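Segmentation notes: glass, thin things, and a wrong threshold

August 8, 2024

I have been back on the perception side of Grusville for a while now, after spending most of May on the planner. Grusville is the small stack I keep for tabletop picking. It has a segmenter, a grasp scorer and a planner called Baloch, and they talk to each other over a message format I regret a little more each month.

The problem I wanted to fix was missed objects. Baloch can only avoid what it is told about. If the segmenter drops something, the planner treats that space as free and sends the arm through it. In simulation this costs nothing except a failed run, but I don't want to carry the habit over to hardware.

I rendered 700 wrist views in Eltomness, my scene generator, and held back 148 of them for testing. Most misses fell into two groups. One was clear glass, where the wall color comes through and the edges go soft. The other was anything thin and far from the camera.

The test view I keep open while I work has both kinds near the back of the table. The glass bowl has very little contrast with the pale wall, and the thin blue object to the right of it covers only a narrow sliver of the image. The big white cylinder has never given the segmenter any trouble.
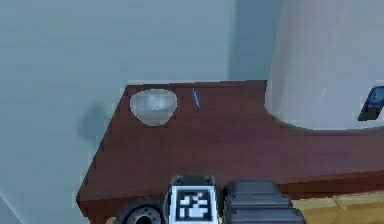

What I changed

The first fix was boring. I had a minimum area filter that removed any mask under 94 pixels. I added it long ago to get rid of speckle, and it was also removing real objects. I dropped the limit to 18 and added a check on mask shape, so a long narrow mask survives and a scattered one does not.

The second fix was for the bowl. I now run the segmenter twice, once on the normal image and once on a version with the local contrast pushed up, and then merge the masks. This slows the perception step down. I can live with that, as the arm is standing still at that point anyway.

I also mask out the gripper before anything else runs. The marker block has hard black and white edges, and the segmenter kept reporting it as an object on the table -- sometimes as two.

What is left

Merging is still crude. When the two passes disagree about where the rim of a glass is, I take the larger mask, and Baloch then plans wider than it needs to. The next thing to try is passing both masks along with a confidence value, but that means changing the message format. I have a branch for it named Brudimcombe, with one commit so far.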